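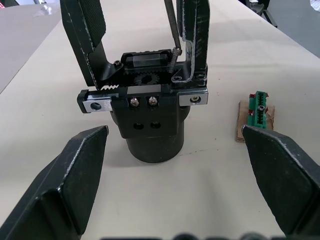 FOR IMMEDIATE RELEASE

Beaudoin Hall to Open Lakeside Terrace for Weddings and Private Dinners in November

Greneo, the hospitality company that operates Beaudoin Hall, will open a covered terrace on the lake side of the building in November. The terrace seats 200 guests for dinner and can be booked on its own or together with the main ballroom.

The addition brings the total event space at Beaudoin Hall to 1277 square meters on one level. Guests can move between the ballroom, the bar and the terrace without using stairs, and a new side entrance opens directly onto the parking lot.

"Couples have asked us for years if they could hold the ceremony and the dinner in the same place without a long break while we turn the room," a spokesperson for Greneo said. "With the terrace open, guests can go straight from the ceremony to drinks, and dinner is ready when they sit down."

The terrace has a fixed roof, built-in heaters and glass panels that close in wind or rain. It will be available all year. Lighting and a sound system are included in the rental fee, as are tables, chairs and standard linens. Dance floor rental is separate.

Food and drink will be handled by Daveo Catering, which has run the kitchen at Beaudoin Hall for the past 3 years. Daveo will offer plated dinners, buffets and a late-night snack menu. Outside caterers are not permitted, but couples may bring a wedding cake from a licensed bakery at no extra charge. Menu tastings are held once a month and are free for the couple and two guests.

Construction was carried out by Mitader Builders. The ballroom stayed in use during the work, and the original brick wall facing the lake was kept.

Smaller events are also welcome. The north end of the terrace can be closed off for rehearsal dinners, showers and business lunches of 30 guests or more. Weekday daytime rates apply until 4 p.m.

Reservations are now being accepted. A signed contract and a deposit are required to hold a date. Tours of the ballroom and terrace are by appointment through the Beaudoin Hall events office.

About Greneo
Greneo manages event venues and private dining rooms, including Beaudoin Hall. Its staff provides booking, planning and day-of coordination for weddings, reunions and company events.

Media contact: Events Office, Beaudoin Hall

###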